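Anyone oiled a butcher block bench with Damine? Or stick with Poseritz

12 replies

tallowtown
Redoing the benchtop before the new year. Quoted $200 for a tin of Damine, Poseritz is heaps cheaper. Worth it?

grubscrew88
No. Did mine in November with Poseritz, 2 coats, fine. Damine is the same stuff in a nicer tin

mallee_kate
Disagree. Poseritz went sticky on me near the sink. Had to sand the lot back. Never again

grubscrew88
sticky = too much oil. Wipe it off after 20 min

3 likes

jarrahjoe
Does it matter what grit? Hardware bloke said 2,000, sounds mad for a kitchen

mallee_kate
Way too fine, oil wont soak in. Stop at 240

narrowstrip
same sort of top, and cloths

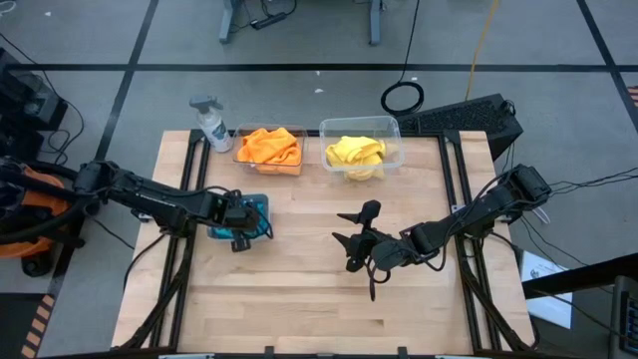
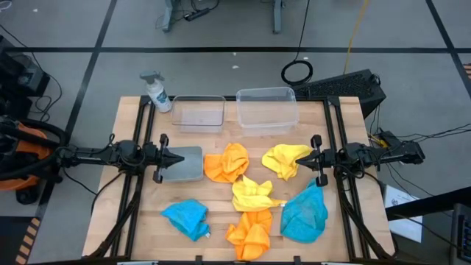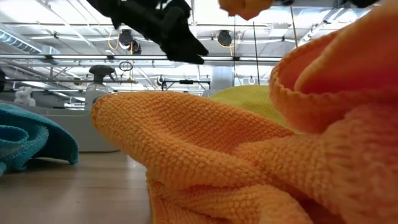

Rags matter more than the brand imo. Oily ones left in a heap can heat up and catch fire, so lay them flat outside till they're stiff, then bin. I'd skip anything like the orange towel in the last pic for the final wipe, all those little raised loops drag lint into the finish. Old flat cotton, tshirts, whatever. Oh and do the underside too or it'll cup.

tallowtown
Didnt know about the fire thing, cheers. Going Poseritz then

mallee_kate
your funeral. keep it off the sink end

1,988 views
6 shares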